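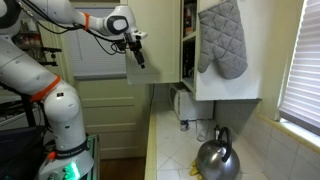
Kitchen and Laundry > Paint and Finishes
Thread: Repainting upper cabinets white - brush, roller or spray?

maplegrout
Posted May 29, 2020
Hi all! Finally getting to the upper cabinets in our place in Bristthorpe and I am so excited I could start tonight. They're dark oak, original to the house, solid as anything, and I want them white. My plan so far is doors off, wash everything down with sugar soap, light sand, two coats of primer, then two coats of a water-based enamel. What I can't settle on is how to put the paint on. My neighbour swears by spraying. I own one good brush and a bag of foam rollers. Does anyone have a strong opinion?

tidelinebev
Foam roller, every time! I did mine last October and I still stand there admiring them while the kettle boils. Get the 4 inch ones with the rounded end, work one door at a time and lay them flat on painter's pyramids (or upside-down yoghurt tubs, which is what I used). Brush the grooves first, then roll the flats while the grooves are still wet. You'll love it.

oldsashcord
I'll disagree with Bev on this one. Oak has deep grain and a roller will leave you with every pore showing through the white. If you like that look, fine, plenty of people do. If you want it smooth you need grain filler before the primer, and then a sprayer gives you the finish you've paid for in all that sanding. I hired one from the Jorkmont depot for 3 days and did the whole kitchen, uppers and lowers.

maplegrout
Ooh, grain filler. Hadn't even considered it. Is it a horrible job?

oldsashcord
Dusty but not hard. Trowel it on across the grain, let it cure overnight, sand back with 220. Do it outside if your weather's behaving. I did mine twice over.

tidelinebev
Twice! See, this is how a nice weekend project turns into the whole winter. I can see a bit of grain in my doors if the light comes in sideways and I think it looks lovely, like they're still wood.

quartoflinseed
Somewhere in the middle here. I've brushed, rolled and sprayed, and the thing that mattered most was the primer. Oak is full of tannin and it WILL bleed yellow through white. Use a shellac-based or oil-based stain blocker. I skipped it on my first kitchen and had tea-coloured blotches around the knots before I'd even got the handles back on.

Other bits I've picked up:
Number your doors and hinges. Painter's tape inside the hinge cup, covered with another bit before you paint.
Do the backs first so the fronts get the longest drying time.
Leave the paint to harden a good 30 days before you scrub it. Dry to the touch means nothing with enamel.

maplegrout
The numbering! I have 26 doors and would absolutely have muddled them. Thank you!! What colour white did everyone go with? I've got sample pots of Teva and Magalhães and they look identical in the shop and completely different on my wall.

tidelinebev
Teva! It's warmer. Magalhães went a bit blue on me beside the cream tiles.

oldsashcord
Magalhães for me, but my kitchen faces north. Paint both on a big piece of card and move it around the room, morning and night.

quartoflinseed
Seconding the card. And check it against your ceiling, which is where uppers usually look off.

maplegrout
Okay, card is cut and both colours are drying on the back step. Going with grain filler on one test door as well - if I hate the sanding, Bev wins. Will post an update once it's primed!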